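A Shop Counter Without a Shopkeeper

Our reporter spent a morning at the Stikeo open day, where two robot arms learn to fill an order

The hall in Prerach was once used for repairing buses, and the wide doors are still there. In September, Stikeo opened them to visitors for the second time. I arrived a little after nine, when the coffee was not yet ready but the queue for the demonstration was already long. The organisers told me later that 300 people had put their names down for places, and that last year it was 100.

Most of them wanted to see Kudik. It is the name of the company's project for small shops, the kind one finds in a railway station or on the ground floor of a hospital. The customer orders on a telephone and two arms put the things together on a tray. Stikeo has worked on it for nearly 52 weeks, together with the shop-fitting firm Hubáček, which supplies the stands.

Baoshan Liao leads the project. She speaks quietly and the people at the back had to ask her several times to repeat. Her first wish was that we look at the table before we look at the arms.

"Visitors want to see a fast arm," she said. "For me the question is the packet. A bottle stands well. A bag of snacks has a different shape each time you touch it."

The goods are ordinary ones. There are cola bottles in two rows, sandwiches in their wrapping, biscuits, foil trays in a basket, and bags heaped in another basket as in any small shop. The order is collected on a beige tray in the middle, within reach of both arms.
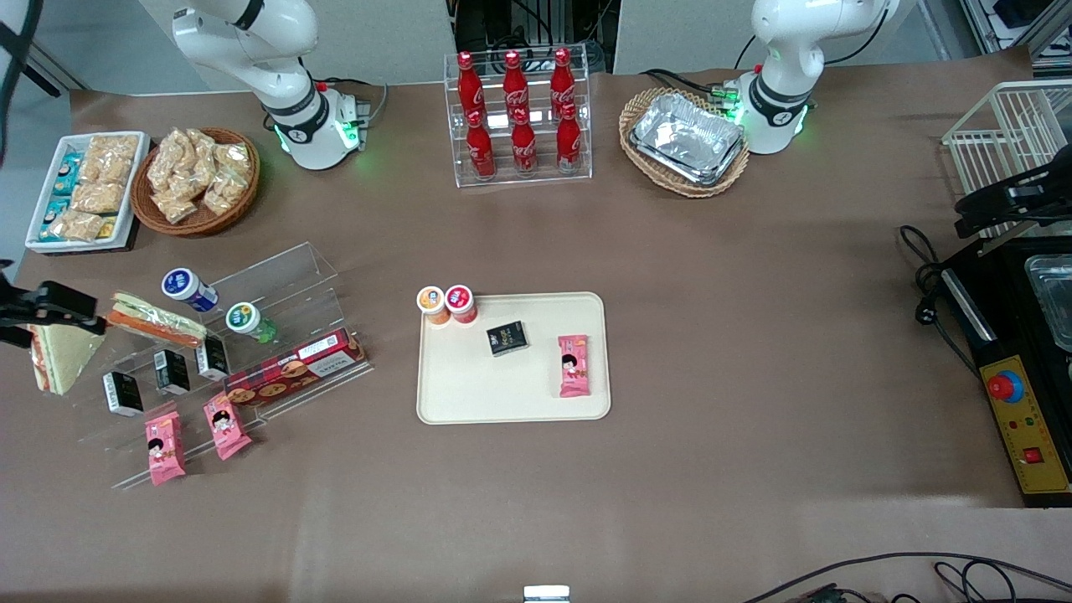 What the visitors asked

After the demonstration there was half an hour for questions, and it became the best part of my visit. A man who owns two kiosks wished to know what happens when a sandwich is put back the wrong way round. Tyson MacLeod, who writes the software for the grasping, answered that the arm looks again before every movement, and if it is not sure, it asks a person. In the last month of tests it asked 737 times. He did not seem ashamed of this number. Each request is kept, he explained, and the team goes through them on the following morning.

A student asked about the two baskets, and why the goods in them are not in straight rows. Liao was pleased with that. Shops do not have time to arrange bags, she said, so Kudik must manage with a heap.

Somebody wanted to know the price. MacLeod smiled and passed the microphone to his colleague from Hubáček, who passed it back.

The first trial with paying customers is planned for the winter, in a hospital lobby not far from the hall. A member of the shop staff will stay beside the table during all opening hours. I asked Liao if she herself would buy her lunch there. She said yes, but she would take the soup from the canteen, as Kudik does not sell soup.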